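6 min read

The first thing Shu-fen Ho asks me is whether I cook. I say yes, badly, and she seems pleased. "Then you know how many stupid objects are in a kitchen drawer," she says.

Her project is called Brutow, and it lives in Givgate, a shared workshop where members pay by the month and sweep their own floor. Since December she has built a table with two robot arms, which should learn to put kitchen tools back in their places. She has spent 1,554 dollars of her own money, and about 800 of it went into motors. 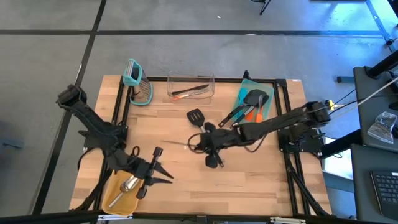

The rails were the easy part. Aluminum extrusion is patient with beginners: if you cut one piece too short, you move the bracket and try again. The cables were much harder. In her first version they were tied close to the arms, and every time a wrist turned far, something pulled out. Now she leaves them long. It looks untidy — she admits this herself — but she has not lost a connector in weeks.

The control software is her own, with some parts taken from Ostora, a small package that another member wrote for his drawing machine. She calls her version Yu. It is 23 files, and she says that four of them are good.
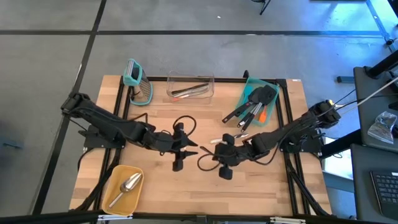
Two arms are more than twice the trouble of one. Each must know where the other is, and for a long time Yu solved this by letting one arm wait until the other went home. It was safe and terribly slow. In spring she rewrote the planning so that both can work over the middle of the table, with a small distance kept between them. The first evening she kept her hand on the stop button the whole time.

I ask which tool is the worst. She answers before I finish the question: anything thin and flat. A gripper comes down on it, touches the wood, and closes on nothing.

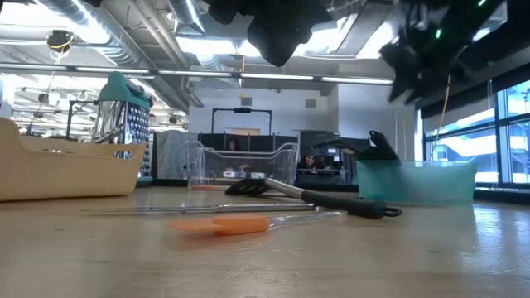
Turner, spatula and a thin steel utensil on the table at Givgate.

She is now making new fingertips from softer material, in three shapes, and will test them on the grater also, which is heavy on one side and likes to turn in the grip. When I leave she is looking for a screw under the desk.

We use cookies to improve your reading experience. Accept | Manage settings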